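The first thing Hadiza Bako wants understood about her robot is that it is two robots. The second is that neither of them is finished, and that she would be grateful if I stopped leaning on the bench.

We are in the Gwynne, a shared workshop where a bench costs 55 a month and the heating is a matter of opinion. Her neighbors build guitars and, in one case, a canoe that will have to leave by the window. Bako has the corner farthest from the sawdust, and in it she has put a white table with pale walls around it and an arm at each side of the front edge. She calls the whole arrangement Plamolum. I ask what it means.

"It was the password on the workshop router," she says. "They've changed it now, so I got to keep the word."

She started in June with a single arm and a plan to have it put away her nephew's art supplies. The plan lasted until she watched it try to take the cap off a marker.

"One arm can't do it. It picks up the marker, cap and all, and then it just has a marker. You need something to hold the other end. I spent two weeks designing a clamp for the table, and then it dawned on me that what I was designing was a worse version of the arm I already had." So she built another one. The bill for the pair, she tells me, came to 2060. She had told her sister 2000. "I rounded. People round." 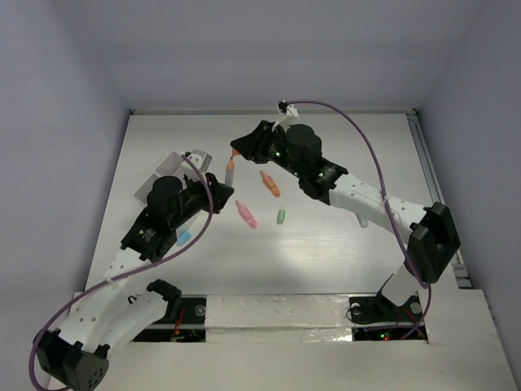

The motors were the expensive part, and she bought them all from Stalletti, a surplus dealer whose catalog she describes as a work of fiction with excellent prices. The first box held the right motors. The second held the right motors and a handwritten note asking whether she had received somebody else's motors.

"They were very decent about it. I did have somebody else's motors, under the packing paper. I sent them back. I thought about it for an evening, but I sent them back."

She is less forgiving on the subject of cable. The wires have to reach the gripper without getting pinched when the elbow folds, and they have to have enough slack for the wrist to turn, and slack is exactly what catches on things. Her first attempt ran everything tight along the links. It looked beautiful and pulled a connector out on the second move.

"Now I let them loop. It looks like I don't care. I care enormously, I've moved those ties more times than I've moved house." The purple was what the shop had in stock.

Then there is the matter of teaching it. Bako moves the arms through a job by hand, over and over, and the software tries to work out what she meant. She has recorded 200 runs so far. I ask how many were good.

"Good for what?" she says, and goes off to find a screwdriver.

When she comes back she is more forthcoming. The early runs are close to useless, she says, because she kept changing her mind about which arm should hold and which should pull. Sometimes she changed it halfway through. The software picked that up faithfully. For a while both arms would come up to a marker, stop, and wait for the other to go first — "like two people at a door." She threw those runs out and made herself a rule, written on tape and stuck to the underside of the bench shelf where visitors can't read it. She won't tell me the rule. She says it's one word long.

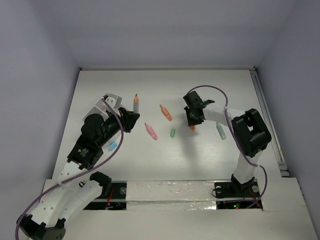
Plamolum, built by Hadiza Bako

What she has been working on lately is the grip. Markers are round, slick and slightly tapered, and a fingertip that holds one firmly on a good day will shoot it across the table on a bad one. She has been through foam, bicycle tube and a rubbery coating sold under the name Grarkham, which is meant for tool handles and smells, she says, like a swimming pool with regrets.

"It worked, though. It worked for a week and then it peeled. So I put on a thicker coat and it peeled in one piece, like a little sock."

Does the nephew still want his markers tidied?

"He's moved on to clay." She takes this calmly. Clay, she points out, has no caps. She did ask him to come and look, and he watched for quite a long time with his chin on the bench, and then asked whether it could do the canoe.

She has given herself until 30th March to get a clean uncapping with nobody's hand on the arms. That's the night the Gwynne opens its doors to the public, and the guitar people are bringing soup. I ask what she'll show if the arms aren't ready.

"I'll take the caps off myself," she says, "and I'll do it slowly."

Contact | Copyright the Gwynne Workshop Newsletter | Back to top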